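# Skenville office: storage and file room refit

The second floor at Skenville was cleared and put back together in October. This page collects notes on the furniture and storage that went in, along with the picture we have so far. More entries will be filled in as each area is finished.

The old shelving was open metal racking, 143 inches along the north wall, and it collected dust. It has been replaced with low wood cabinets that can stand next to the desks. Paper files that were still in use moved into them. Everything else went to the Rereck warehouse or was shredded.

## Before the move

Each team went through its own paper and marked it keep, store or shred. The keep pile came to 51 file boxes, down from about 100. Boxes for the warehouse were taped and labeled on two sides. Boxes staying in the office got one small label, with the contents written in capitals.

The Levchenko account had the most paper, mostly signed drawings and delivery slips. The drawings are too large for a standard file box and are in the flat drawers by the copier.

## Cabinets

The cabinets are the low model from Domex, in the light finish. They came flat and took two afternoons to put together. The shelves can be set at different heights, and for now they are all in the middle holes. If your boxes don't fit standing up, lay them flat or ask for the shelf to be moved.

A few things to know when using them:

- The doors swing wide. Check for chairs and cables before opening one all the way.
- Keep the tops clear for sorting.
- Small supplies go in the drawers: pens, clips, spare labels, staples.
- Put heavy boxes on the lower shelf.

Two of the doors were hung slightly low and rubbed at the bottom. Both were adjusted at the upper hinge. If yours starts to rub, there is a screwdriver in the supply closet.

## Floor and cables

The carpet tile was kept. Six tiles near the stairs were badly worn and were swapped with spares from the same batch, so the pattern matches closely. Table 73 on the old floor plan no longer exists, and the floor outlet that served it has a cover plate.

Cables are the part still to be done. Cord covers are on order, and the longer runs will be moved behind the desks once those are in their final places. Until then, please don't roll chairs over them.

## Gallery 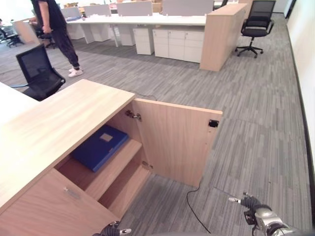
*Low cabinet with the right-hand door open. Dark blue file box lying flat on the upper shelf, lower shelf free.*

The drawer on this one has a short silver bar handle, and there is a small black magnetic catch high up on the door.

## Still to come

- Flat drawers by the copier
- Supply closet, after the new hooks are up
- North wall, once it has been painted

Empty file boxes are stacked in the hallway next to the elevator. Take what you need and flatten any that are damaged.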